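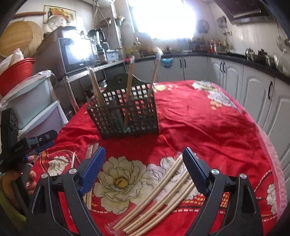

About Wakach

Wakach is a textile testing laboratory in Prinesbridge. We test printed and dyed household fabrics for colorfastness, dimensional change and seam strength, and issue reports that mills, importers and retailers use to accept or reject a production lot. Most of the work is table linen, curtain fabric and bedding. We don't test protective clothing, carpets or medical textiles, and we refer those inquiries to other laboratories.

History

The laboratory was set up by Raghavendra Annamalai, a textile chemist who had spent the earlier part of his career in the dye house of a cotton mill. The first premises were two rooms above a print shop on Avport Road, with one wash tester and a borrowed light cabinet. Work at that stage was almost entirely wash fastness on reactive-dyed cotton. Pigment prints came later, and with them the need for proper rub testing.

We moved to the present building in January, during a cold spell, and the conditioning room took longer to stabilize than planned. Tests that depend on controlled humidity were held until the readings stayed within tolerance. The old rooms are now used only for storing retained samples.

What we test

Fastness to washing is tested on a specimen stitched to a multifiber strip. After the wash cycle, the change in shade of the specimen and the staining of each fiber in the strip are graded separately against gray scales. A print with several colors gets a grade for each color. The lowest grade goes on the front page of the report and the rest are in the table.

Fastness to rubbing is tested dry and wet, in both the warp and weft directions. Dark reds and navy blues are the usual failures in the wet test, especially on heavier cottons where unfixed dye was not fully rinsed out.

Fastness to light is run in a xenon arc cabinet alongside blue wool references. This is the slowest of our routine tests. Clients with a shipping deadline should send light specimens first and the remainder of the lot when it is ready.

Dimensional change is measured after washing and again after drying. Marks are placed with a template and read flat, without tension. Knitted goods are allowed to relax before marking. Seam slippage and hem strength are measured on a tensile frame, and the mode of failure is recorded with the force - a seam that opens because the thread broke is a different problem from one where the yarns shifted.

Staff and equipment

The laboratory has 16 employees, including two graders who do nothing but visual assessment. Graders are checked for color vision every year and work in a gray-painted room under standard daylight lamps. Each specimen is graded by both of them independently. If the grades differ by more than half a step, the specimen is set aside and regraded the following day.

We hold written procedures for 41 test methods. A current list is available from the front desk. Instruments are calibrated on a fixed schedule, and the certificates can be inspected by any client during an audit visit.

Sample tracking is done in Rai, a database written in-house. Every specimen gets a number at reception and carries it through cutting, conditioning, testing and storage. Rai replaced a paper ledger that had become difficult to search. Reports issued before the change have been scanned but are not indexed by fabric type, so requests for them should quote the original report number.

Sending samples

Send at least one full-width piece, and more if the pattern repeat is large. We need every color in the print to be present in enough area to cut a specimen. Don't cut out the section you think is weakest. Fold loosely, do not staple, and do not tape labels to the face of the fabric. Fiber content and finish should be written on the request form even if they are also on the selvage.

Samples that arrive damp are logged as damp, and the client is called before any work starts. Remnants are kept for the period stated on the quotation and then discarded unless return was requested on the form.

Independence

Wakach has no ownership connection with any mill, dye manufacturer or retailer. We do not recommend suppliers. We will discuss the likely cause of a failure by telephone, but a discussion of cause is not part of the report and should not be quoted as a result.

Visits

Visitors are welcome on working days by appointment. The entrance is at the rear of the building, next to the loading bay. The conditioning room can be seen through the corridor window but cannot be entered while tests are running.

Page last revised 14 October 2021.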